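What Summer Bedding Does to a Bedroom
Home and Living Spaces, final project report
Tetsuya Honda

For my project I picked the bedroom, mostly since I spend so much time in bedrooms and never think about them! The assignment said to choose one piece of furniture and look at how a household uses it over a season. My brother Isamu wanted me to do the kitchen table (he is a big fan of the kitchen table), but I'd already written two pages on beds by then and wasn't going to throw them out.

What got me started was straw mats. My grandmother always switched to one when the weather turned, and I figured it was just her thing. Then I began asking around and found plenty of families who do the same. The thick blanket gets folded up, the mat goes down on top of the bed, and it stays there until the end of August or so. I interviewed 24 people for this report and 70 percent of them change their bedding by season in some way, though a few of those only meant they kick the comforter onto the floor.

The room I keep coming back to is a pink one. It has a big bed, and I love how the mat changes the whole feel of it. Everything else in there is soft and colorful, and then you get this plain tan grid, kind of like a floor that somebody moved up to knee level. 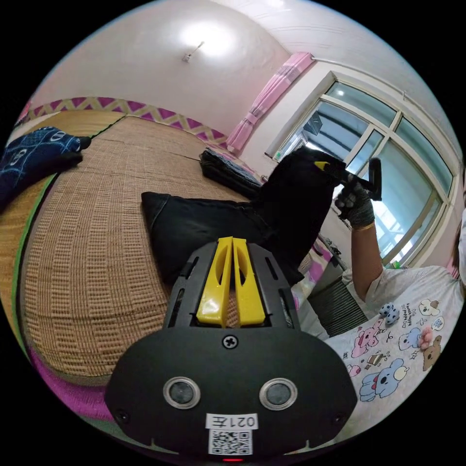

Figure 1. Bed with woven straw mat and folded dark blankets toward the wall.

The border on the mat is green and magenta, and the strip along the wall has magenta in it too, with yellow zigzags. I don't know if anyone planned that. My guess is no, but it works really well, and the pink curtain helps.

The other thing I wanted to write about is how a bed turns into a table once the mat is on it. Clothes and cloths end up on it, and a flat firm surface seems to invite that (mine had a laundry pile on it the entire time I was typing this). Most of the people I interviewed said they fold clothes on the bed, and one told me she hasn't used her dresser top in years.

If I did this again I would visit the same rooms in winter, and I'd ask better questions about storage. Where does the mat go when it's cold? Isamu says under the bed. I never asked anyone else.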